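Metport Automation Working Group
Minutes of the fault review, cell 5
Jul 30, 2019

Present: cell operations, controls, electrical safety, test scheduling. Apologies: purchasing.

1. Previous minutes
Accepted with one correction. The Fernau force sensor order was placed in March and has been received.

2. Fault report, charging task
Controls reported that the run was halted at cycle 657. The left arm registered a rising load at the wrist while the right arm was moving the connector towards the phone. The load limit did not trip. The arms kept pulling against each other until the operator pressed the stop. No injury. The phone was retired with a bent charging port.

The log shows 59 grip-force warnings before the halt. All were written to file and none was sent to the operator's display — the Domum interface filters them out by default. Controls had not been aware of the setting.

3. Cell layout
The meeting went through the layout used for the task. Electrical safety objected to live mains within reach of either arm and to slack cable lying in the working area.

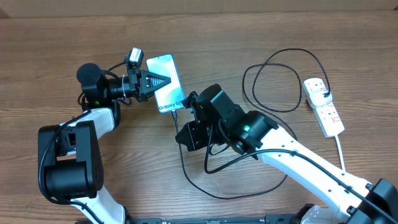
Cell 5, charging task: phone between the two grippers, connector inserted, cable running to the adapter on the power strip at right.

Operations replied that the slack is needed so the cable does not load the connector during the approach. It was agreed that a shorter cable would make the fault more likely. Moving the strip off the table was preferred. The Nikolaidis bracket was suggested for this, but its clearance under the right arm has not been checked.

4. Cause
Not settled. Controls favours a drift in the right arm's wrist calibration, last done almost 100 cycles later than scheduled. Operations considers that the phone slipped in the left gripper. The log supports either.

5. Actions
Controls: enable grip-force warnings on the display; recalibrate both wrists.
Electrical safety: written requirement for mains supply in dual-arm cells.
Operations: check bracket clearance; inspect left finger surfaces for wear.
Scheduling: cell 5 stays locked out until the first two actions are signed off.

6. Other business
Labelling of the spare stop buttons held over to the next meeting.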